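Call for participants: teaching a robot arm to pick from a cluttered bin

Sastton Robotics Lab, Plitiddale campus
Applications close at the end of August

We are looking for people to take part in a study on how robot arms learn from human corrections. You do not need a technical background. You do need to be able to sit at a desk, watch a live view of a robot and tell it, with a hand controller, when it is about to make a poor choice.

The study is part of the Cumow project, which looks at grasping in clutter. Picking up one object from a clear surface is fairly well understood. Picking one object from a group, where things touch, lean on each other or sit hard up against a wall, still goes wrong often enough to be a problem in warehouses, kitchens and labs.

What we have found so far

In the first stage of Cumow, the arm practised by itself. It chose a spot in the bin, closed the gripper, lifted, and recorded whether it was holding anything. After 800 practice grasps it had become quite good at objects in the open part of the bin. It stayed poor at objects near the walls. When we went through the logs, most of the failed attempts were in that outer strip, and the arm kept going back to the same few approach angles there.

We then tried a small pilot in which lab staff stepped in with corrections. The corrections were short: a nudge left or right, a turn of the wrist, or a signal to give up and choose something else. The software we use to fold these into the learning is called Arai. The pilot results were encouraging, but everyone in it knew the robot well and knew what kind of mistake to expect. We want to find out whether people who have never worked with a robot give corrections that are just as useful, and whether the method still holds when those corrections disagree with each other.

The objects are ordinary things and toys of different shapes, and they get moved between trials. A typical trial begins with the gripper low over the bin and a few objects close together along one side, and your job is to judge whether the approach it has picked is a sensible one.
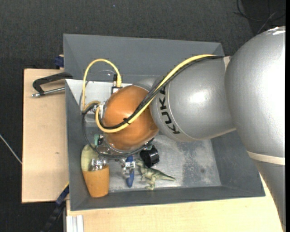 What you will do

Each session has three parts.

Introduction. A researcher explains the controller and you have a few practice turns that are not recorded. Ask as many questions as you like.

Correction trials. You watch the arm on a screen and step in when you think it needs it. You can also let it go ahead. Choosing not to correct is useful data, so please don't feel you have to be busy the whole time.

Short interview. We ask what you were looking at when you made your decisions. We record audio only, and you can ask for it to be turned off.

A session takes 45 minutes. We ask each participant to come to 8 sessions, at times that suit both of us. The lab is open for sessions from 8 in the morning, and there are some evening places.

You will be at a desk in the next room and will not touch the robot or enter its work area. A trained operator is at the stop button for every trial.

Who can take part

You can apply if you:

- are 18 or older
- can use a hand-held controller with either hand
- have normal vision or vision corrected with glasses or contacts
- can follow spoken instructions in English
- have not worked with robot arms in a job or a degree

Gaming experience is fine. So is none at all. We want a mix, and we will ask you about it on the form. If you are left-handed, the controller can be set up to match.

If you need an adjustment to take part, such as a different chair, larger text on screen or a break partway through, tell us when you apply and we will arrange it.

Payment

Participants are paid by gift card at the end of each session. You are paid for every session you attend, including any you decide to end early. Parking at the Plitiddale campus is free for participants - ask for a permit at the front desk when you arrive.

Your data

We store your controller inputs, the robot's logs and the interview audio under a participant number. Your name and contact details are kept separately and deleted when the study ends. You can withdraw at any time without giving a reason, and you can ask us to remove your data up to the point where it is combined with other people's for training. We will tell you before that happens.

Results will be published as group results. If you would like a plain-language summary, tick the box on the form.

How to apply

Pick up a form at the Sastton front desk or fill in the one on the Cumow project page. It asks for your contact details, your age range and the times you are usually free. We will reply by email either way. If you are offered a place, you will get an information sheet and a consent form to read at home before your first session.

Questions about the study can go to the Cumow project inbox, listed at the top of the form.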